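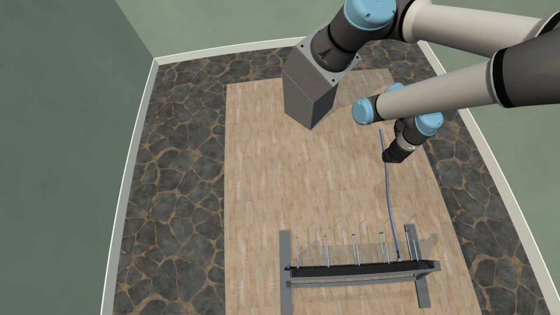 Reply from the Opoku bench, first thing: the second reel is sound, the hiss is in the print and always was, so please stop cleaning it and start listening to it. Fair enough! I had spent most of yesterday trying to scrub something out of the night-ferry sequence that the mixers probably liked.

Print | E-mail

Notebook, restoration room, May. Sunday, started 7.40 am.

Job is still Illdale, the feature, 90 minutes in the version we have. The negative is long gone, so we're working from the Zevgate release print plus the shorter Mondier print that turned up with the good colour. Mondier is missing the whole picnic but its reds are gorgeous, and I could look at the dance hall all day.

Watched reel 2 right through with the cleanup switched off. Opoku is right. The hiss drops a touch each time we go indoors, and on the cut to the ferry kitchen it goes altogether and you hear the kettle. I'd flattened that. With it back the cut has a proper jolt and the actress's little pause before "you've come the long way" makes sense, she's letting the room go quiet. Such a good film. I keep forgetting I'm supposed to be working on it.

Put reel 2 sound back to the raw transfer. Only clicks to come out from now on, by hand, nothing automatic. Old settings saved as reel2_heavy in case anyone wants to compare (have a listen, it's a bit grim).

Picture, same reel. 392 dirt marks flagged by the software. Went through the first lot one at a time and a good many are rain. It sees a bright speck that lasts a single frame and wants it gone, and this director shot nearly every exterior in drizzle. Turned it right down for exteriors. Interiors it does very well, no complaints, the staircase shot looks lovely.

Colour: tried matching Zevgate to Mondier on the dance hall using the green curtain as the reference. Close but the faces went to putty. Tried again from the white tablecloth and it sat down straight away. Use the tablecloth. Write that on the wall.

Splice at the end of the hall scene: Zevgate jumps 15 frames, Mondier has them. Dropped them in and the turn of the head is whole again, you finally see who she's looking at!! Small thing, but it changes how I read the last act. I'd always taken it that she never noticed him. Ran it 5 times just for the pleasure.

Mondier is slightly shrunk there, so the insert wobbles against the shots either side. Stabilised it, a little soft at the left. Could live with it, would like another go.

Still open
- picnic colour, no Mondier to lean on, so probably grade from the hall and the ferry deck
- end titles, Zevgate has the reissue card, Mondier fades out before any card. Ask Opoku what they've got
- reel 3 smells of vinegar, more than it did. Scan it next, ahead of reel 4
- projector lamp flickers when it's cold, don't grade off it before ten

Knocked off at 4.15 pm. Reel 2 rendering overnight, drive is the grey one on the top shelf, please leave it plugged in.

Print | E-mail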